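About the Prothero Robotics Club

The Prothero Robotics Club is an after-school club for students in years 9 to 13. It meets twice a week in term time in the Sekon building, on the ground floor past the library. We have 20 places each year and there is no charge to join.

The club started as a lunchtime group sharing one soldering iron and a cupboard. It moved to its present room when the old textiles store was cleared out, and we now have carpet, proper benches and enough sockets. The cupboard came with us and is still where the spare motors are kept.

What we do

New members spend the autumn term on the basics: reading a drawing, wiring a motor, writing short programs and using hand tools safely. You do not need any experience. After that, members choose a team and stay with it until the summer.

There are 4 teams this year. Two build wheeled robots for the Nerar Challenge, a regional competition in which robots sort and stack blocks against the clock. One looks after our website and the scoring software we use for practice rounds. The fourth is the Musari project, which is about gripping.

The Musari project

Musari began as a sixth-form coursework idea and has carried on as a club project. The team works on two-fingered grippers that can be held and moved by hand, so that a task can be tried out by a person before anyone writes code for it. Most of the work is done at the table in the metal frame at the far end of the room.
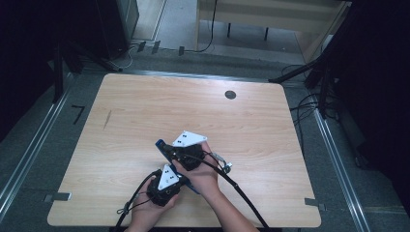
Each change to the gripper is written up in the project log, with the date and the reason for it. Members take turns at handling, logging and checking the cables — we ask everyone to learn all of these jobs before the summer term.

Competition results

At last year's Nerar Challenge our first team scored 1346 points and our second team scored 1302. Both robots have since been taken apart for parts.

Joining

Applications for the coming year open after Easter. Forms are available from the Sekon building office. Visitors are welcome at our next open afternoon on January 26, 2019. Please sign in at reception first.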